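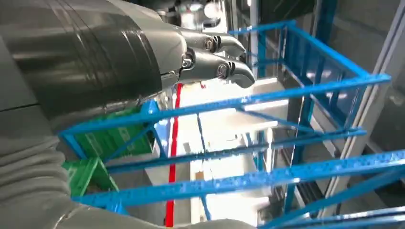
Cumach had been promising me a morning with Sial since May, so when the email finally came through I was on the first train to Broltton with two pens and a sandwich. Sial is the robot cell at the firm's Ploltgate site, and the woman I'd come to meet is the technician who keeps it going. She's been on it from the day it was uncrated. I asked her to begin with whatever she looks at first on a shift, expecting something clever about software. "Bolts," she said. "Every time, bolts." She meant the round ones with the hex sockets on the gripper, one on the upper finger, one on the lower just behind the curved tip, and a third further back where the fingers join the arm. She puts a key in each and leans on it. "You can feel it before you can see it. If the key gives even a tiny bit, I stop and do all of them again from the base."

She draws a line across each bolt head in paint pen when she's finished, though she says the pen rubs off faster than she'd like and she's tried four sorts. (If anyone reading this makes paint pens, she'd like a word!)

After the bolts come the fingers themselves. She runs a thumbnail along the inner edges, where the notches are, and feels for burrs. Plastic dust gets in there and packs down hard. "I use a toothbrush. People laugh and then they borrow it. I've got a drawer of them now." I've seen the drawer – it's a very good drawer.

I wanted to know about the sleeves, the ribbed covers that go over the arms, as I'd assumed they were just there to look tidy. She pulled a face at me. "Those are my biggest headache. Grit sits down in the folds and every time the arm bends it's rubbing. You've got to open each fold out and wipe it, you can't just go over the top." The last one she changed took her most of an afternoon, and she got 2,536 hours out of it, which she told me with real pride. The one before had managed far less, and she blames the way it was fitted. "It was twisted by one fold. I fitted it, so I can say that."

She writes everything down in a hardback book, even though there's a perfectly good system on the computer. The book has 176 pages and she's nearly at the end of it. The first entry, 9/27/19, just says "arrived, one crate damaged, robot OK". I asked if I could read some more and was allowed two pages. Lots of it is about cables.

Then we got on to setting up, and this was where she really started talking. The job at the moment is moulded trim parts, and each new part means going over the table before anything moves. She wipes the steel down, checks the tape, and has the arms go out slowly to a few known spots, with her hand near the stop button.

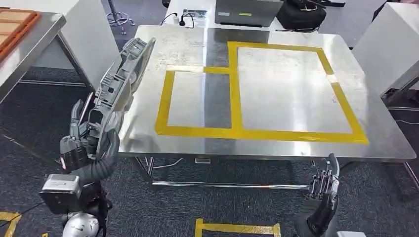 "The tape's the bit visitors think is a bodge," she said. "It's just tape, yes. But I know where it is to the millimetre, I measured it from the table edge, and if somebody's shoved the table I'll know in a minute." The floor gets marked too. She checks the floor first and the tabletop second, and she told me off (nicely) for standing on a corner of it.

Steel was her choice for the top, and she isn't completely sure she'd choose it again. It cleans up beautifully and it doesn't mark the parts, but it shines, and the cameras don't always get on with that. She's moved the lights twice. "I'd have it duller next time. I asked for duller, and they sent me a leaflet."

Her setting-up list has 182 lines on it, and I must have looked horrified, as she said straight away that most of them are quick ones. A normal part change takes her up to 10 minutes if the last person left things as they should be. When they haven't, she starts from line one again and doesn't answer her phone.

What goes wrong most? "Cables. Always cables." A plug works itself half out, the hand twitches or goes dead, and everyone starts looking at the program. She starts at the plug end and follows the cable with her fingers all the way back. Last winter she spent two days on a fault in one of the wrists, took the whole cover off, and found a connector she'd already checked that morning. It clicked when she pushed it.

I asked what she'd tell somebody taking on a cell like this one. She thought about it while she hunted for her hex keys, which were in her back pocket. "Get your own set of keys and put your name on them. And learn what it sounds like on a good day. I can hear that left shoulder from the kettle." We went and stood by the kettle for a bit so I could try. I couldn't hear a thing, but she was nodding along, so I wrote down that it was fine.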